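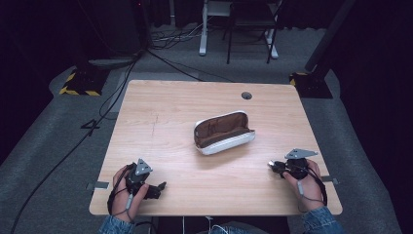
3.2 Pouch and table surface

The tidying task began with a zippered pouch lying open near the middle of a pale wooden table (Figure 4). The pouch has a white or off-white exterior and a brown fabric lining, so an open pouch differs in colour from a closed one. We treated this as useful, as coders had to judge from recordings whether the pouch was open or shut. The table top has a small round grommet hole, and coders used it as a fixed point when noting where the pouch lay.

In total 219 trials were coded, each by 2 people working separately. A trial was counted as finished when the pouch had been put away and the middle of the table was clear. Trials in which the pouch was moved but left on the table were coded as partial.
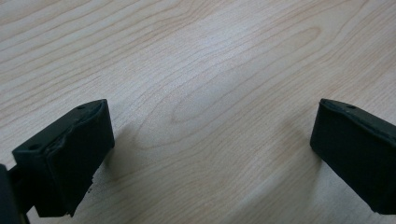 Figure 4. Pouch on the table, and bare table top in two views.

Grain as a reference

The wood grain turned out to matter more than we had planned for. Near the centre of the top the lines close into a long oval loop, and coders began to write 'on the loop' or 'above the loop' in their notes - a habit we later made part of the coding sheet. The grain is fainter where light reflects off the surface, and positions in that patch were coded to the nearest clear line. Elsewhere the lines run mostly on a diagonal and gave little help.
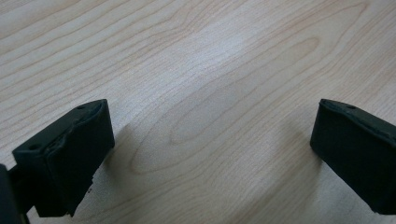
Solange Bélanger objected to this at the Wednesday coding meeting, saying that grain differs from one table to the next and that a sheet built on it could not be used anywhere else. We accept the point. The loop terms were kept for this table only, and distances from the grommet hole are given in the appendix for all trials.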